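Slow hands make better teachers

By Sizwe Ntuli

Most of the argument about teaching surgical robots by remote control concerns quantity. A group with 300 recorded sutures is assumed to be ahead of a group with 200. I have spent long enough at the console to doubt it, and I think the habits of the person holding the controls deserve more attention than they get.

An expert operator leaves things out. She regrips by feel, corrects a poor needle angle with a small roll of the wrist, and could not tell you afterwards that she did so. The recording keeps the motion and loses the reason for it. A model trained on it will copy the roll whether or not the angle was poor.

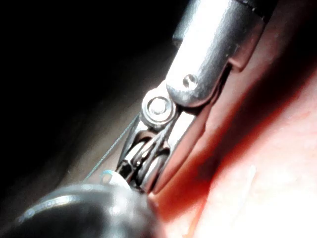 Wristed instrument with suture thread at the jaw tips.

Thread is where this matters most. A rigid part stays where it was put. Thread carries tension, and on most consoles the operator judges that tension by eye, from how straight the line runs and how the tissue moves. Joint positions say little about it. The drive cables stretch under load as well, so the position logged at the motor and the position of the jaw can differ. At Zunduswood we logged both for one month, October, and stopped trusting the first.

Gert Hlongwane, who wrote the Dredance protocol, holds that demonstrations should be as fluent as possible. His view is that hesitation is noise and that a model will learn to hesitate. I accept the second part. A pause with no change in the view teaches nothing and should be trimmed. But a pause before a regrip marks a decision, and fluent operators hide their decisions.

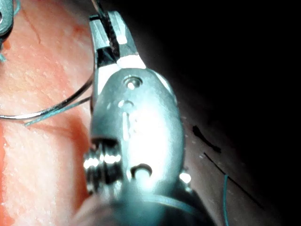
Grasper or needle driver close to tissue, teal suture to the left and lower right.

My proposal is modest. Ask the operator to work at a pace where each regrip is a separate event. Ask for deliberate bad starts - a needle held too near its tip, thread lying across the path - and record the recovery. In the last set we made under the Su project, 11 of the 40 demonstrations began this way. They took longer to collect and were tiresome to perform. I would still give up a good part of the clean ones before I gave up those.

Skudeson's current console software discards any attempt flagged as untidy. That setting should be off by default.

Related items
Wrist cameras and what they miss
Cable stretch: a short primer
Who should label a failed grasp?
Gert Hlongwane replies: in defence of fluency

Search this site Enter keywords Go

Contact the editors | Copyright, all rights reserved | Back to top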